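Ticket 989
Subject: Kitchen lights on the second floor turn everything green after lunch
Raised by: Renato Salazar
Assigned to: Manju Pant, Building Services, Helent House
Priority: Low (raised to Medium by requester, returned to Low, raised again)
Status: Closed

Renato Salazar, 08:52
The new ceiling panels in the second floor kitchen are faulty. In the morning they are fine. From lunchtime onwards the whole room goes a sort of pond colour. People's sandwiches look ill. I looked ill, in the microwave door, and I'd just come back from a week in Cornwall. Please replace the panels.

Manju Pant, 09:20
Morning Renato. The panels went in three weeks ago and I have nothing else logged against them. Could you tell me which of the panels are affected, whether the colour comes on suddenly or creeps up, and whether anyone has touched the wall control by the fridge?

Renato Salazar, 09:31
All of them. It creeps. I don't know what a wall control is. If you mean the beige thing with no writing on it, I assumed that was the heating.

Manju Pant, 09:40
It is not the heating. Has anyone been using it as the heating?

Renato Salazar, 09:44
It was a cold week.

Manju Pant, 13:15
Went up at one. The wall control is a Hondovitz dimmer with a second dial underneath for colour temperature, warm at one end and cool at the other. Somebody had turned the second dial as far towards cool as it goes, presumably in search of a radiator. Set it back to the middle, fitted the cover plate that should have been on from the start, and wrote LIGHTS on it in marker. Room looked normal when I left. Setting this to Resolved.

Renato Salazar, 15:02
Reopening. It's pond again.

Manju Pant, 15:30
Cover plate still on, dial still in the middle. I agree there is a tint, although I'd have said weak tea with a drop of washing-up liquid. Moving this from "user turned the knob" to "something else as well". Things I have tried so far:

Power off at the board for five minutes and back on. No change.
Swapped the panel over the sink with the one over the door. The tint stayed where it was, over the sink.
Swapped them back, as the one by the door now buzzed.
Buzz stopped.

That second line bothers me. If a panel were faulty the colour would have gone with it.

Renato Salazar, 15:41
So it's the sink.

Manju Pant, 15:48
It isn't the sink.

Manju Pant, 10:05
Overnight I read the Hondovitz fitting guide, all of it, including the part in which they congratulate me on my purchase. The dimmer has a daylight sensor. In the afternoon it is meant to notice the sun and lower the panels to save electricity. The factory setting is 300 lux at the worktop, meaning it keeps the counters at that level and turns down anything above it. So after lunch the sun comes round, the panels dim, and most of the light in the room is then coming through the window.

Which brings me to the window. Does anyone up there know when the film went on the glass?

Renato Salazar, 10:22
What film?

Manju Pant, 10:40
The green film, Renato.

Renato Salazar, 10:58
I have asked around. It was put on in November by Villanueva, the blinds people, after the fourth or fifth complaint about glare. I made two of those complaints. I'd like that left off the ticket if possible.

Manju Pant, 11:10
It isn't possible, the ticket keeps everything.

Notes so far, for whoever inherits this. Before the new panels, the old tubes ran flat out all day and drowned the window. With the new ones the sensor politely backs off at the first hint of sun and lets the film do the lighting. Nothing is broken. Each item is doing just what it was bought for, and together they make soup.

Have rung Villanueva. They say the film is "neutral". I held the offcut up to my own window and the car park turned into an aquarium. They will send someone, no date given.

Manju Pant, 14:20
Test with the sensor disabled, panels on full, dial in the middle, at the time the pond normally fills up. The tint over the sink is much weaker. Still there if you go looking for it, and Renato has gone looking for it. He has also sent me a comparison with his kitchen at home, which I have not attached, as it contains a good deal of his kitchen at home.

What I would like, if people are going to keep sending me reports, is for them to judge by something plain. Walls are no good, they were painted in a shade called Oatmeal Whisper and have opinions of their own. Use a white surface, look at it in the morning and then again at three, and tell me what changed. Don't use your phone's "vivid" mode. Don't use your own face. 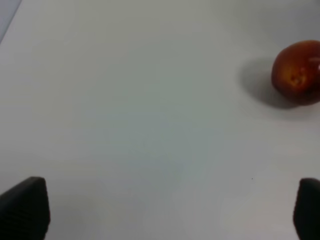
The other half of the problem is that eyes adjust. Sit in a green room for twenty minutes and it stops being green, then walk out into the corridor and the corridor is pink. I have now had a separate ticket about the corridor being pink. I've merged it into this one and apologised to the corridor.

Renato Salazar, 14:52
Can we just leave the sensor off?

Manju Pant, 15:05
We can, but the energy people at Widlow look after the figures for the whole building and they like the sensor. I've asked whether they'd accept a higher setting in place of none at all. The guide allows anything up to 989 lux, a limit I can't account for, and it is irritating that it matches the ticket number. Two colleagues have already asked me whether I made it up.

Manju Pant, 09:15
Widlow replied. They would prefer 300. I pointed out that 300 is what we have. They said in that case they were very happy with it. I sent them the offcut of film in the internal post with a note asking them to read their emails through it.

Manju Pant, 11:50
Widlow replied again. They will accept a higher setting. They would also like to know if I want the offcut back.

Manju Pant, 16:10
Done today:

Sensor back on, worktop level raised to 600, checked with the meter on the counter by the kettle.
Colour dial moved one notch towards warm to take the edge off the film.
Cover plate screwed down properly, with the screws this time.
Villanueva's fitter came at 14:00, looked at the window, said "oh, that's green", and has ordered the clear version. Delivery in 9 working days.

Leaving the ticket open until the new film is up.

Renato Salazar, 16:25
Much better. Sandwiches look like sandwiches. It is quite cold in here though.

Manju Pant, 16:31
Please raise a separate ticket for the heating.

Manju Pant, 12:40
Clear film fitted this morning, old film taken away. Dial returned to the middle. Checked at eight, at noon and again through the afternoon yesterday with the window bare, no tint worth the name. One complaint received about glare, from R. Salazar. Logged separately and sent to Villanueva. Closing.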